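Teaching Lab at Restside Reopens for Evening Classes

The teaching laboratory at the Restside adult learning center has reopened after a winter of repairs, and evening classes in basic lab skills began there in January. The first group has finished its opening unit, on measuring and moving small amounts of liquid, and a second group is now being enrolled.

The lab is on the ground floor, at the end of the corridor past the library. It closed last year when a leak from the floor above damaged the ceiling and part of the electrical wiring. The center used the closure to replace the sinks and rewire the room. Painting was left for later in the year so that classes could start on time.

Corinne Pennington, who runs the science program, said the beginners' course was the obvious one to bring back first. It had a waiting list before the leak, mostly people hoping to move into jobs at clinics, water testing offices and food plants.

"They ask us for the same thing every year," Pennington said. "They want to walk into an interview and be able to say they have used a pipette and know how to look after one."

The course runs for 5 weeks and costs $50, with the fee covering gloves, tips and tubes. Students meet from 6:30 to 8:30 p.m. and do most of their work standing at the bench. The reading is kept to a short packet given out on the first evening.

The opening unit calls for very little equipment. Students learn to take a micropipette off its stand, set the volume, draw up water from a beaker and deliver it into tubes held in a rack. They repeat this at several volumes and check their results on a balance in the next room. Colored solutions come in later, once the students can keep their readings steady.

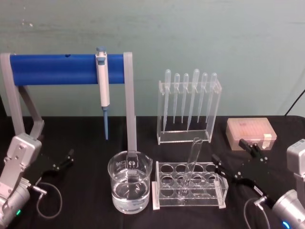

Gisela Valdebenito, who teaches the evening group, said most of the first session goes to the plunger. New students tend to push straight through the first stop to the second before they draw up the liquid, and end up with too much in the tip. Others let the plunger go too fast and pull in air.

"I have them do it with water until they are bored," she said. "Then we weigh it, and they see that two tries that felt the same were not the same."

She also spends time on putting things back. A micropipette should hang upright when it is not in use, she tells her classes, and should never be laid down with liquid in the tip, as the liquid can run up into the shaft. Racks are rinsed and left to drain at the end of the evening, and beakers go to the sink before anyone signs out.

Declan Lowther, a student in the first group, works nights in a commercial bakery and signed up after seeing a notice at the public library. He said he had not been in a lab since high school and had expected more lecturing.

"I figured we'd sit for an hour first," Lowther said. "We had gloves on ten minutes after we got there."

He plans to go on to the second course, which covers dilutions and simple water tests. That course was last offered two years ago and will return in the spring if enough people sign up – Pennington said the room can be staffed for both courses on different evenings.

The center had 471 people enrolled across all of its programs last term. Science classes are a small part of that number, well behind English, bookkeeping and computer skills. Pennington said she would like to see them grow, but the size of the lab sets a limit, and she does not want students waiting in line for a place at the bench.

Daytime use of the room will also resume. Aldana Iturra, who coordinates the center's high school equivalency classes, said her students will have the lab two mornings a week for chemistry and biology. They had been watching recorded demonstrations while it was closed. Iturra said attendance at the science sessions dropped during that stretch and she expects it to recover now that students can do the exercises themselves.

Some work remains. The fume hood has been inspected but is waiting on a replacement sash, and exercises that need it have been moved to the end of the schedule. Renato Godoy, the building manager, said the part has been ordered. The walls will be patched and painted over the summer break, and the corridor lights outside the lab will be changed at the same time.

Enrollment for the next beginners' course is open at the front desk until 7 p.m. on class days. No science background is required. Students should wear closed shoes and tie back long hair, and safety glasses are available to borrow. Anyone who enrolled before the leak and did not get to attend will be offered a place first, and can use the fee already paid.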